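Last updated 29/10/2018

# Borrowing the party kit: your questions answered

Hello, and thanks for thinking of the Cultcombe party kit for your do. We get a lot of the same questions, so Shanti Maurya and I sat down with a pot of tea and tried to answer them all in one spot. If yours isn't covered, ring the hall on extension 404 and one of us will get back to you, usually by the next evening.

## What do I get when I borrow the kit?

Plates, bowls, cups, serving platters, a couple of big salad bowls, tongs, tablecloths and all the cutlery, packed into tubs with lids. The tubs are labelled on the short side so you can read them when they're stacked in the boot of a car. There's also a smaller kit for morning teas, which leaves out the platters and is a good deal easier on the back.

## How do I book?

Write your name in the book at the hall, or leave a message and we'll write it in for you. Please tell us the date, how many people you're expecting and whether there'll be little ones. September is our busiest month by a long way (everybody seems to be christening somebody), so get in early if that's when you want it. We can hold a booking for 7 days without the deposit, and after that the date goes back in the book.

## Is the cutlery plastic or metal?

Both! The metal set covers the larger dinners, and the white plastic cutlery is for picnics, kids' parties and anything down by the river at Flidcombe. We know that plastic isn't everyone's favourite, and fair enough. Our view is that the kindest thing you can do with a plastic spoon you already own is to keep using it, so we wash ours and send them out again for as long as they're fit to eat from.

## Can you really wash disposable spoons?

You can, as long as you're gentle. Warm soapy water, a soft cloth, a rinse, and then a proper dry. Leave the scourer alone, as it scratches up the bowl of the spoon and then curry gets into the scratches and stays there forever. We don't put them in the dishwasher either. Horácio Nogueira tried a load on the hot cycle after the harvest lunch and we ended up with a batch you could've used as shoehorns.

## What's the best way to sort them before they go back?

Tip the cutlery out on a table a few pieces at a time and spread it so that nothing is lying on top of anything else. It sounds fussy, and I did roll my eyes when Gertraud Aebischer first showed me, but a stack of white spoons hides all sorts of things and you won't spot a cracked handle or a smear of custard until you've separated them. Keep the basket beside you while you work, so you aren't walking back and forth across the kitchen with three spoons at a time.

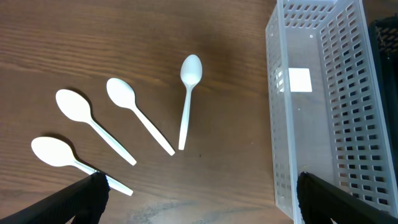 *White plastic spoons spread out on the table, with the slotted basket alongside.*

Once you've had a look at each one, front and back, put the good ones in the basket with the handles all facing the same way. It makes life so much easier for the next family, who will very likely be reaching in with one hand while holding a baby or a pavlova with the other.

## Which ones should I throw out?

Anything cracked, anything bent out of shape, and anything with a rough edge you can feel with your thumb. A bit of staining is fine. If you're in two minds, pop it in the zip bag marked "Have a look" and we'll decide when it comes home. You won't be charged for worn-out cutlery, so please don't feel you have to sneak a dodgy fork back in!

## Why a basket with slots and not a box with a lid?

Air, mostly. We used to keep the plastic cutlery in an old biscuit tin, and if it went away even a tiny bit damp the whole lot smelt of cupboard by the next booking. The slots let the air through, and crumbs have a way of finding their own way out as well. Give the basket a rinse under the tap when you've finished and leave it upside down on the rack overnight if you can.

## Do I have to count everything?

Goodness, no. We do a tally once a year. At the last one there were 562 pieces of cutlery, metal and plastic together, which was 13 fewer than the year before, and we thought that was pretty good going considering how many sandpits they'd been near. Just have a quick look under the cushions and in the bottom of the rubbish bag before you call it a night.

## I've ended up with somebody else's spoons. What now?

It happens constantly. Send them back with the kit and we'll put them in the odds-and-ends jar on the kitchen windowsill, where you're welcome to rummage. Fulgencio Paredes got his grandmother's cake server back out of that jar after two years, so it's always worth a look.

## Where do I drop it all off?

The side door of the hall, between four and six, or by arrangement if you're coming in from out of town. Please bring the tubs inside and don't leave them on the step, even if it looks like it'll stay dry. Tablecloths can come back unwashed in their own bag. Julián Sarmiento does the laundry run and would much prefer to tackle the gravy himself than have it ironed in.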